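Filed under: Packing & Shipping > Bottles and Jars
Reading time: 3 min

Subject: Re: Bubble wrap on capped bottles, open end or folded end?
Date: 26 August 2022

On the Plistov list, an earlier message read:

> We ship sample bottles in single-wall cartons and have been
> folding the wrap over the cap and taping it down. The receiving
> bench complains that they have to cut the tape every time, and
> twice the blade has gone into the label. Is there any objection
> to leaving the cap end open and relying on the carton for the
> top clearance? Bottles are plastic, screw cap, no glass.

No objection in principle, with conditions. I have packed this way for the Rusby orders since January and will set out what I do.

Cut the wrap long enough to go around the bottle 3 times. Bubbles face inward. The sheet should be wider than the bottle is tall, so that a loose collar stands past the neck. Start the roll with the base edge lined up, leaving enough at the bottom to fold under in 4 flaps. Tape the flaps. Put one strip of tape along the side seam, below the shoulder, and fold the last bit of the strip back on itself to make a pull tab. Do not tape the collar.

The collar is what protects the rim. If it sits flush with the rim there is nothing to compress when the carton goes over on its end. I allow 35 mm. Less than that and the rim reaches the carton wall on a hard drop; much more and the plastic folds in over the neck, which puts you back where you started.

The open end also lets the bench sort by color without unwrapping anything. A blue ring shows plainly down the end of the roll, even through crinkled wrap. 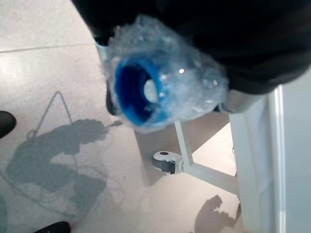 Darius Šimkus: I would not leave it open for anything with a liner seal. Wrap sheds bits of film along the cut edge and they end up around the neck. We went to a loose twist of the collar, no tape. It opens by hand and the color is still readable through the side. Costs you a few seconds per bottle.

Fair point on the film. A clean cut helps. I use a long blade against a steel edge, and most of the shreds I used to see came from tearing along a perforation that was not fully punched. If your rolls are pre-perforated, cut anyway.

On the twist: it holds on small-bubble wrap. On large bubble it springs open within minutes, so you gain nothing over an open collar. The Graltine rolls we get are small bubble and a twist stays put.

Carton loading, for the original question. I put 6 bottles to a carton, upright, collars up, with a flat pad above and below. Do not alternate them head to foot. It looks like it saves room, but the collars get crushed against the neighboring bases. Close the carton and shake it. If anything shifts, add paper at the sides and leave the top alone.

I have no figures for glass and would not extend any of this to it.

Related threads
- Void fill: paper or air pillows for short cartons
- Mösli tape guns, blade replacement
- Labels lifting under bubble wrap in storage
- Reusing wrap from incoming parcels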